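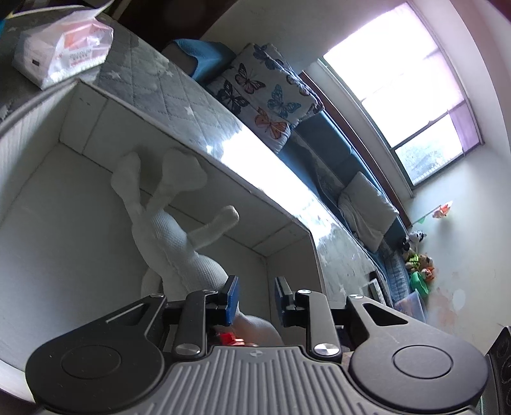
Elīna Tamošiūnaitė
12/02/2019

1/ In July I moved from Grikau to Drikside, the fifth move of my life, and I promised a few people to write down what I learned. So this is a thread about moving with books. I have 78 boxes in my list and most of them were books.

2/ First, the size. Everybody takes big boxes because it feels quicker. A big box full of books cannot be lifted by a normal person, and I am a normal person. Use small boxes for books and big boxes for pillows, coats and lamp shades.

3/ If you have only big boxes, put one layer of books at the bottom and fill the rest with clothes. My winter sweaters traveled with a German dictionary in six volumes and they were all fine together.

4/ How to put the books inside: I lay them flat, large ones first. Standing is also okay if the row is tight, with the spine against the wall of the box. What I don't do anymore is to put them with the spine up. Two of my atlases have lost their pages like this.

5/ The list. I wrote a number on each box, on two sides and the top, and kept the same number in a notebook with a few words. "Box 31, poetry, tea cups, the blue cable." You think you will remember. I can promise you that by box 12 you will not.

6/ Please do not write "various" on a box. I had four boxes called "various" from the move before this one and they were never opened in Grikau. Three years! One of them had my good scissors in it.

7/ About money. I asked two companies. The first one wanted 3266 for everything, with packing. Nandix wanted 1590 if I packed by myself, and I took this. For me it was a lot of evenings, but I also got to hold every book one time and to decide about it.

8/ Deciding is the hard part. My rule was: if I would not borrow it from a library today, it goes. I gave away 200 books with this rule. I broke the rule for everything my grandmother has written her name in.

9/ Where do they go? The secondhand shop in Grikau took novels and cookbooks, but no encyclopedias, no textbooks and no travel guides. Ask before you carry. I carried first and asked after, with a bicycle.

10/ Emília Ševčík asked me under an older post if it is worth to rent plastic crates. I did it once, for a move inside the same city. They are strong and you don't need tape. But you must give them back after two weeks, so you have to unpack fast, and I am slow.

11/ Tape: buy the wide one, and buy more than you think. Put two strips across the bottom seam and one strip in the other direction. With the cheap tape I had to do every box again, on the last evening, with the neighbor's radio playing through the wall.

12/ Newspaper leaves ink on light book covers. I used plain packing paper for the nice ones and newspaper only for filling the corners. Towels are also good for corners — you have to move them anyway.

13/ One bag must stay with you. In mine: keys, documents, phone charger, medicine, soap, a toilet roll, one knife, one spoon, coffee. I forgot a cup the first time and drank my coffee from a jar, which had a little taste of pickles.

14/ On the day itself, the heavy boxes should go to the room where they will stay. Put a paper on each door with the name of the room. The movers don't know what you call "the study," and in my apartment it is also the place for the ironing.

15/ Build the bed before anything else. Then the shelves. The books can wait in their boxes for weeks and it doesn't hurt them, if the floor is dry and you don't push them against an outside wall.

16/ I am asked how I order the shelves now. By language first, then by author. It was by color in Grikau for one winter. Pretty, but I bought the same novel two times.

17/ The notebook I keep for the next time. I hope it is not soon. There is a street called Sales, five minutes from my door in Drikside, with a small library at the end, and I already have a card.

18/ Somebody asks what is still not unpacked. Boxes 44, 45 and 60. The notebook says sheet music, sheet music and "kitchen, not urgent."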